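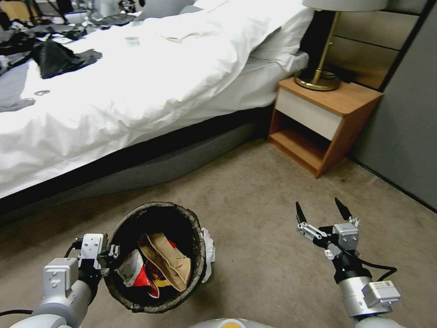

Guest room, wastebasket task. Left gripper at the rim of the basket, right gripper open above the carpet.

Budgeting for a two-arm unit for guest room turnover
Posted in Equipment and Purchasing, 8 January 2026

Our property, the Gollarness, has 19 rooms and is preparing its equipment request for the coming year. Management is considering one two-arm robot for emptying wastebaskets and clearing bedding before the housekeeping staff enter. The quotation from Kabbaj covers the unit and delivery only. Which further costs should be included in the request, and is leasing advisable for a first unit?

Citstead Facilities Office
We would advise leasing for the first term. Our office leased for 11 months before submitting a purchase request, and the figures from that period were accepted without difficulty. The following should appear as separate lines:
Spare gripper fingertips, 8 per year
Replacement cables
Staff training, 3 sessions
Service visits outside the warranty
Please also measure the clear floor between the bed and the wall in your smallest room. A full basket standing close to the bed leaves less space for two arms than a floor plan suggests -- we had to exclude several rooms for this reason. Clothing left on a bed by a guest should remain a staff matter, and your labor estimate should reflect that.

stikov_user
Ask for the Stikov service plan in writing. Ours renewed in July at a higher rate.

Gollarness Purchasing
Thank you. The smallest rooms will be measured before the request is submitted. Does the fingertip figure apply to one arm or to both?

Citstead Facilities Office
To both arms together.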